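3.2 The rack task

By October our club had settled on one job for the arm: take a test tube out of a wooden rack and put it back in a different hole. I know that sounds tiny. We thought so too, and we gave ourselves 3 weeks for it (ha!). Mitsuko Ichikawa filled the tubes with colored liquid so we could tell them apart at a glance, and I wrote the first version of the pick routine, which was, well, optimistic.

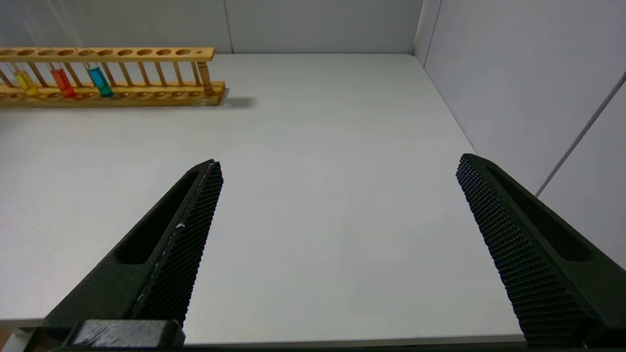
My favorite part was the finger pads. We argued over them for ages! Mulugeta wanted them smooth and easy to wipe, I wanted as much grip as we could get, and we ended up with the bumpy ones for all 263 practice runs at Nultdale. I still think that was the right call, though I'll admit a tube that goes in crooked stays crooked with those.

Figure 4. The arm at the rack, and the same workspace from the wrist camera.

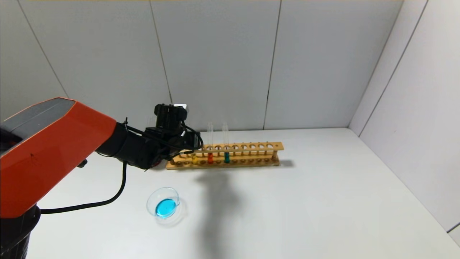
We kept two views because each one misses things the other catches. From the wrist you get the fingertips up close, and from higher up you get the whole reach, so when a run went wrong we'd play both and shout at the laptop. After that came the boring bit, going through the logs and tagging each miss by hand, and Mulugeta did 80 of those in one evening with nothing but crackers for dinner. Section 3.3 has his categories.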